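Open Day at the Ellodham Law School: A Visitor's Notes
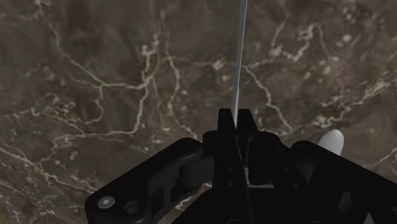
I went to the May open day with my niece, who wants to study law and had already read the brochure twice. I had read it once and had questions. It promises "courtroom experience from the first term," and I wanted to find out what that meant.

Mostly it meant the moot room. Olumide Lawal, who coaches the mooting teams, had two second-year students argue a contract appeal over a late delivery of roof tiles. Juwita Rondonuwu, for the buyer, was very good. She conceded a weak point early and spent her time on the one that mattered. Her opponent read from his notes and ran out of time. I asked how many first-years get to stand up in that room. Lawal said everyone is welcome to try out. I asked again and got the number: 6 places, for a class several times that size. The rest can watch, or help with research.

The legal clinic in Modville was the next stop, a short bus ride away. It takes tenancy and small debt cases, and Rohani Ngau, the supervising attorney, was the only person all day who talked about what goes wrong. Students miss deadlines. Clients stop answering the phone. She reads every letter before it goes out, and she has no plans to stop. I would have liked an hour with her, but we had 30 minutes and a good part of that went to a slide show.

Lunch was sandwiches. The afternoon talk on careers named the firms that "work with" the school, Bovodus and Teoh among them. My niece asked whether that meant they hire graduates. The speaker, Amirul Santoso, said that they give guest lectures and judge the spring final. He was pleasant about it, but the slide stayed up with the logos on it.

The library closes at 6 in the evening, which seems early for a law school. A longer schedule is under review.

My niece is still applying. She liked the moot, and she wants to work for Ngau. I told her to write and ask how clinic students are picked, and to get the answer before she pays a deposit.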